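I have been reading the brochures for the new hand-held gripper kits, and after a month with the Otthorpe one I want to put in a good word for the whole idea. You hold the thing, you do the job yourself, and a camera on the tool records what the fingers do. No arm to program first! For a small outfit like ours that changes what we can try before May.

Groseck and Podska both sell something similar, and I've had 2 days with each. The Groseck is lighter. The Podska has the nicer handle, though its software took me 3 goes to install. I still reach for the Otthorpe, mostly for the fingers.

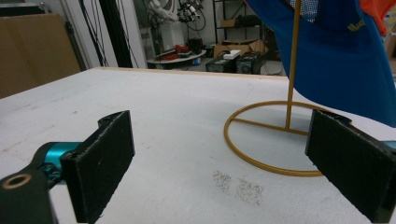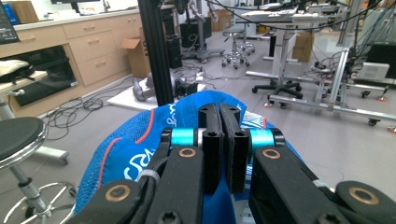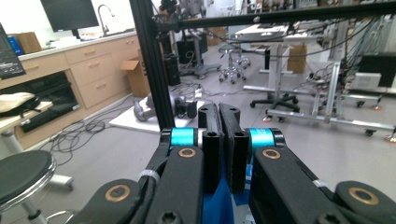

Cloth is the test I would put to any of these kits, and it's where I think the reviews are too kind to glossy hardware and too hard on plain parts. A mug or a block forgives a clumsy grip. A cap doesn't: push at the brim and the crown folds, pull at the mesh and the whole thing turns round. Getting one onto a yellow wire stand like the one in the first picture is a proper little puzzle, with a thin rod and a soft load, and I love that a flat felt-covered pad is a sensible thing to bring to it. Felt is cheap, you can cut it yourself, and you can change it when it goes bald (mine lasted 9 sessions, yours may do better).

The Michiels people argue in their leaflet that buyers should want more fingers. I disagree, quite strongly. Two is plenty if the pads are good and the linkage doesn't wobble, and I'd sooner have a spare set of pads in the box than another joint to look after. My one real grumble is the manual, 10 pages long with a single page on cleaning. Please, somebody, write the rest of it.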